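Plush keychain

A plush keychain, also called a plush charm, bag charm or mascot plush, is a small stuffed toy with a ring, clip or ball chain attached so that it can hang from a bag, a belt loop or a set of keys. Most are animals or cartoon characters, and most are small enough to sit in the palm of a hand. They are among the most widely carried soft toys in the world, and a remarkable amount of sewing skill goes into them: a charm has to fit a whole personality, face, costume and all, into a space where one stray stitch can change the expression.

Contents
Terminology
Construction
The face
Costumes
Common subjects
Boxes and display
Care and repair
Collecting
See also

Terminology

The names overlap a good deal. "Keychain" is the usual word in American stores even when the toy is far too big to carry in a pocket with keys. "Bag charm" is used for toys meant to hang on a handbag or backpack. "Mascot" is the collector's word, borrowed from Japanese, where masukotto covers small hanging dolls of all kinds. A charm with no hardware left on it is simply a small plush, and plenty of charms end up that way once the ring has been taken off or lost.

Construction

The body is cut from short-pile fabric. Long fur looks wonderful on a big teddy bear, but at this size it swallows the features, so makers choose a pile that lies close and keeps its edges crisp. Color changes are handled in one of two ways. The better method is to sew separate pieces together, so that a white muzzle or a dark ear is its own scrap of cloth with its own seam. The quicker method is to print the pattern on a single piece. Printing is cheaper and can be very sharp, though the pattern may break up where the fabric curves.

Stuffing is nearly always polyester fiber. The head is packed firmly so it holds its shape, and the body is left a little softer. Some seated charms have a pouch of plastic pellets in the base, which helps them stay upright on a shelf and gives them a very satisfying weight in the hand.

The hanging loop is sewn into a seam at the top of the head or the upper back before stuffing goes in. A loop set into the seam and stitched over several times will last for years. A loop tacked on afterward is the first thing to fail. Metal split rings, lobster clasps and ball chains are all common, and many charms have two of these joined together. Balance matters too! A loop placed too far forward leaves the toy gazing at the ground, and one placed too far back makes it stare at the sky.

The face

Collectors will tell you that the face is everything, and it is hard to argue. Eyes may be beads, plastic domes with a shank, or embroidery. Beads catch the light and give a lively look, and black ones remain the classic choice. Embroidered eyes are flatter but cannot come loose, so they are preferred on toys for very young children.

The nose and mouth are usually stitched. On a raised muzzle the mouth needs only a line or two of thread, and its angle decides whether the animal appears cheerful, sleepy or faintly worried. Because so much depends on tiny differences, two charms from the same batch seldom match exactly. Shoppers lining up a whole row of the same animal to pick out "the right one" are following a perfectly sound method.

Costumes

Dressed charms form a large and delightful branch of the family. Outfits are either removable, closing at the back with a snap or a strip of hook-and-loop tape, or built in, with the sleeves and hem caught into the body seams. Built-in clothes keep their position better. Removable ones allow swapping, and there is a busy trade in handmade wardrobes.

The sailor suit is one of the oldest toy costumes still in regular use. Children's sailor suits became fashionable in the 19th century, and dolls and bears followed soon enough. It suits small toys beautifully. The collar frames the head, the stripes can be done with narrow tape, and a knotted neckerchief puts a spot of bright color right under the chin. A cap with an anchor finishes the outfit, and it also gives the maker a good place to bring out the hanging loop.
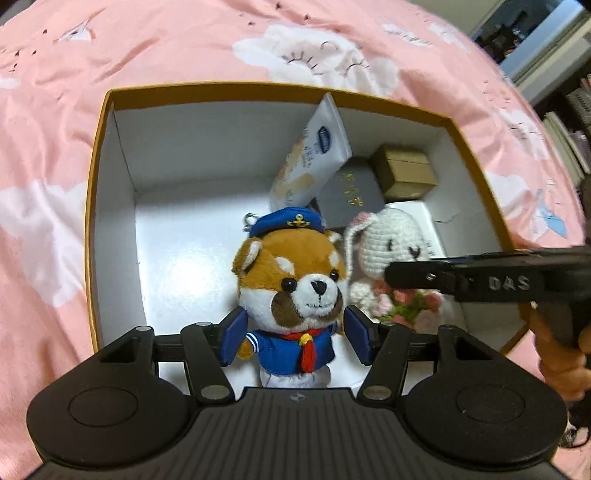 Hats bring problems of their own. A cap must be stitched down at several points or it will twist around on the first bus ride, and it has to leave at least part of the ears free, particularly on an animal that people recognize by its ears. Makers often tilt the cap to one side for this reason, with the happy result that the toy looks a bit rakish.

Other standard outfits include the raincoat, the chef's apron, the school uniform, the knitted sweater and the pumpkin suit, which turns up every fall and is usually gone from stores by November.

Common subjects

Bears, rabbits, cats and dogs account for a large share of production. Pandas, penguins, otters and capybaras have strong followings, and the red panda deserves a section of its own.

The red panda could have been designed by a toy maker. Its rusty coat, pale ears, white eyebrow spots and dark markings around the face give an instantly readable pattern, even on a head no bigger than a plum. The striped tail is a bonus, and on seated toys it may be wrapped around to one side as a support. Colors vary from a soft apricot to a deep brick, and makers take liberties with the cheek markings, which run in streaks from the eyes on the living animal but are often simplified to neat ovals or patches on toys. Orange and brown also look superb next to blue, one reason that red pandas are so often given nautical clothes or denim overalls.

Zoo and aquarium gift stores are a major source of animal charms, and many people's first one comes from a school trip.

Boxes and display

Charms are sold loose on hooks, in bags, or in boxes. Boxed sets usually come in rigid cardboard with a lid, and the box itself is frequently worth keeping. A shallow one with a white interior makes an excellent stage. It bounces light up under the chin, hides clutter in the background and keeps the toy from rolling over.

For permanent display, owners use pegboards, bulletin boards, shoe organizers with clear pockets, or a length of cord strung across a wall with the charms clipped along it. Direct sunlight should be avoided. Reds and blues fade first, and a faded neckerchief is very difficult to replace convincingly.

Among hobby brands, Woltance is known for boxed animal charms in occupational costume, and its early sets came two to a box with a contrasting rim on the lid and tray. Jusari makes replacement hardware, including a flat swivel ring that stops a charm from spinning. Both names come up constantly in collector discussions.

Care and repair

Charms live hard lives. They are dragged along sidewalks, shut in car doors and rained on, and the white parts show all of it.

Spot cleaning is the safest approach. A soft toothbrush, cool water and a small drop of mild soap will lift most everyday dirt. The brush should follow the direction of the pile, and the fabric should then be blotted with a dry towel. Metal rings ought to come off first if they can, as trapped moisture leads to rust marks around the loop. Bright clothing should be tested on a hidden edge with a damp white cloth, particularly red trim beside white fur, where bleeding dye causes real heartbreak.

Machine washing is possible for sturdy charms without glued parts, inside a mesh bag on a cold, gentle cycle. Tumble drying is a bad idea. Heat can mat the pile for good. Air drying may take a full day or longer for a tightly stuffed head, and brushing the fur when it is nearly dry brings back much of the original fluff.

The most common repairs are:

Reattaching a hanging loop, using doubled polyester thread passed through the seam allowance and not only the surface fabric.
Closing a split seam with a ladder stitch, which disappears almost completely into short fur.
Replacing a lost bead eye. Buying a matched pair is wise, as black beads differ in shine more than one would expect.
Securing a loose hat with a few hidden stitches under the brim.

Collecting

Collections range from a single cherished animal to entire walls. The private Cuevas collection, which concentrates on costumed animals, lists 2,458 pieces in its catalog, of which 1,219 still have their original tags. Its record sheets note the species, costume, type of ring and length of chain, and the catalog is treasured by hobbyists trying to identify an unlabeled find.

Swaps are a big part of the fun. The Gritbridge plush fair sets aside 90 tables for trading, with one row kept for charms missing a hat, ear or accessory. Spare parts change hands there for very little, and many an incomplete sailor has gone home with a cap.

Condition is usually judged on the fur, the face, the clothing and the hardware, in that order. Original boxes raise interest, though well-loved charms have their own admirers, and some collectors look specifically for toys that show years of carrying.

See also

Bag charm
Sailor suit
Soft toy
Split ring
Stuffed animal repair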